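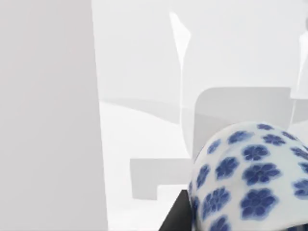

Blue on White: What I Learned From Copying Old Flower Patterns

Coursework > Surface Design > Student Reports

Projects Reports Studio Contact

6 min read

Hema Poduval, 24 Sep 2021

Why I picked this

My grandmother had a blue-and-white bowl she kept her keys in, and I think that bowl is the whole reason I signed up for this project. I wanted to find out how those flowers get onto the clay and why the blue always looks a little soft around the edges. My tutor told me to stop reading and start painting, so I did both, badly at first.

The short version of the technique goes like this. You shape the pot, fire it once so it's hard but still thirsty, paint on it with cobalt, cover it with clear glaze and fire it again. The color sits under the glass, so it's called underglaze. Cobalt looks like dull gray-purple mud when you brush it on, and you don't get to see your blue until the kiln opens!

What I did

I made 60 test tiles in July at Kinholm, the shared studio near my apartment (they let students use the small kiln if you sweep up). Every tile got the same blossom, with rounded petals and a darker center. I changed one thing at a time — how much water was in the cobalt, which brush I used, how thick the glaze was.

The brushes were a Zedel round and a cheap one from the grocery store. I'm sorry to report that the cheap one was nearly useless. It dumped all its color in the first half inch and then dragged. The Zedel held enough for a whole flower, and after a week I could do the petals in one go without lifting my hand much.

Glaze was the messy part. I used the studio's clear, which everyone calls Raju after the person who mixed the first bucket, and then a bought one called Plolletti. Raju came out slightly milky and Plolletti came out clear as a window. I went in sure I'd like the clear one better and I didn't. With the milky one the blue looked like it belonged to the pot. With the other it looked kind of stuck on.

About the soft edges

The blur was my main question. My notes say the outline stayed fairly sharp when the cobalt was thick and the glaze was thin. Once I put on a heavy coat of glaze the edges started to wander. Two dips gave me fuzzy petals, and a few centers ran together so the flower turned into a blob (a nice blob, but still). Fired hotter, the blue moved more. I only got to try 2 hot firings, so I wouldn't lean on that too hard.

Then there's repeating the pattern, which I had not thought about at all. On a flat tile you just line things up. On a round jar the rows bunch together near the neck and spread out over the belly, and by the time you come back to where you started there's a gap that fits three quarters of a flower. I fixed mine with a leaf. I've since looked at a lot of pots and found plenty of suspicious leaves.

What I'd change

I should have written the kiln shelf down for each tile. The top shelf runs hotter, and I mixed up shelves for the first couple of weeks, so some of my glaze results may be shelf results. I'd also start on curved pieces sooner, even ugly ones.

The jar I handed in is the fourth one. It has a wobble in the foot and one petal that's much too dark, and my grandmother has already asked if it's big enough for keys.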